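Eyewitness Certainty and the Erna Street Case
Project report, second-year criminology
Group: Shoshana Alcantara, In-ho Cho, Chidubem Shehu
Supervisor: Ngozi Ogunleye
Submitted 08/09/2020

1. What we set out to check

The Erna Street robbery is usually told as a simple story. A man walked into the Tkachenko pawn shop, took the cash box and was picked out of a lineup by four witnesses. The local paper called the identification "beyond doubt" in its first report and kept the phrase for the whole trial. Our group wanted to know how much doubt there really was. We are not claiming the man convicted was innocent. We think the case was weaker than the coverage made it look.

2. Sources

We read the trial transcript, which runs to 597 pages, and 112 newspaper items. Chidubem read the transcript twice. The police file was not open to us, so anything we say about the investigation comes from what officers said in court. We also used the memoir by Aníbal Magalhães, the reporter who covered the trial. It is a lively book and we trust it less than the other sources. He gives long conversations word for word that he says took place years earlier, and he never mentions notes.

3. What the witnesses said

Only one of the four was sure on the day. Two told the first officer they had seen the robber "from the side." The last said she was looking at the floor. By the time of the trial all of them were certain, and the defense hardly asked why. The transcript shows that they had waited together in one room before the lineup – a point that takes up half a page and never comes up again.

The paper did not report any of this. It gave far more space to the defendant's debt of almost 2000 dollars, as if owing money were evidence of robbery.

4. Problems with our own work

Our survey was not much use. We asked students in the Nusum building to watch a short staged theft and pick out the thief a week later. Most of those who came back already knew what we were studying, and several knew the actor. In-ho wanted to keep the results in as a chart. The rest of us voted to leave them out, and we still disagree about it.

We also coded the newspaper items ourselves, as "neutral" or "against the defendant," after we had formed an opinion. Someone else should repeat that part.
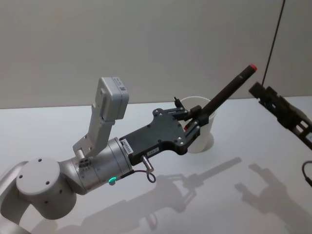 5. Sources we could not get

The Drellero radio interviews with two of the jurors, broadcast in June of the year after the trial. The station told us the tapes were not kept.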